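**Rokness posts better quarter than feared, but keeps its guard up on memory prices**

Rokness, the computer maker that has called Restisstead home for as long as most people in town can remember, had some cheerful numbers to share on Tuesday, and a few worries to go with them. The company earned a profit of $58 million in its latest quarter on sales of $1,070 million, a good deal better than the market had been braced for after the glum spring everyone in the business has been through.
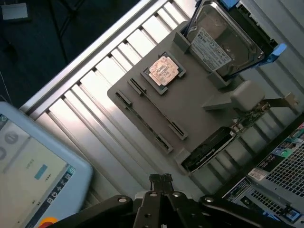
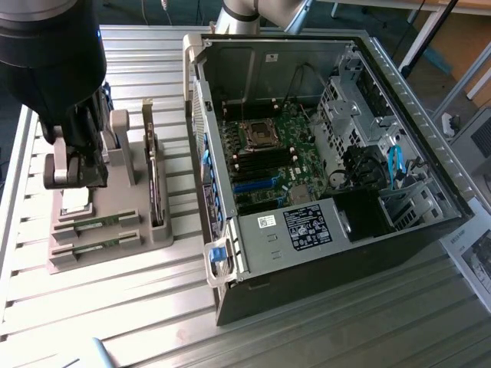
An open desktop tower, in both pictures.

Sales were up a little on the same quarter last year, and most of the credit goes to plain old office desktops, the kind that sit under a desk for years and never get talked about. Schools, clinics and town halls that had been putting off new machines seem to have decided they could not wait any longer, and orders of that sort brought in $182 million more than the company had penciled in back in the winter. Laptops had a slower time of it. Shoppers are still careful with their money, and the company admitted it had to mark down some of its pricier models to get them off the shelves before the new line comes in.

The worry is memory. Chip prices have been climbing since January, and Rokness buys an awful lot of them. In its letter to shareholders – a friendly and rather lengthy one, as these letters from Rokness usually are – the company said it had used up most of the stock it bought at last year's prices and would be paying a good bit more from here on.

"We have had a kind quarter and we are grateful for it," the letter said. "We would ask our shareholders to enjoy it with us, and also to keep in mind that the parts going into our computers this fall will cost more than the parts that went into them this spring."

The company left its forecast for the full year where it was, which disappointed a few investors who had hoped to see it raised. The shares jumped when the market opened, gave most of that back by lunchtime, and finished the day a touch higher at $67. That is still their best close since early last year, and anyone who held on through the winter will probably be glad they did.

Dağdelen, the investment house that is one of the larger shareholders, took a fairly sunny view in a note to its clients. It said the business orders looked solid and that Rokness had been sensible not to promise too much. It did wonder how much of the extra cost could be passed on to customers, particularly the schools, many of which signed their contracts at a fixed price and will not be in a hurry to open them up again.

Over at Festevetti, the rival that most often turns up against Rokness when big office contracts are being handed out, things have been rougher. Festevetti warned last month that its own sales would come in lower than planned, and it has already raised prices on two of its desktop lines. Rokness would not say whether it plans to do the same. A spokeswoman would go only as far as "we look at our prices all the time," and said customers with orders already placed will pay what they were quoted.

There was better news for people who work there. The company said it has no plans to cut jobs in Restisstead, and the yearly bonus, skipped last year to a fair amount of grumbling, is coming back and will be paid in September. Shareholders get a little something too, with the dividend staying just as it was.

The next set of results is due before the holidays.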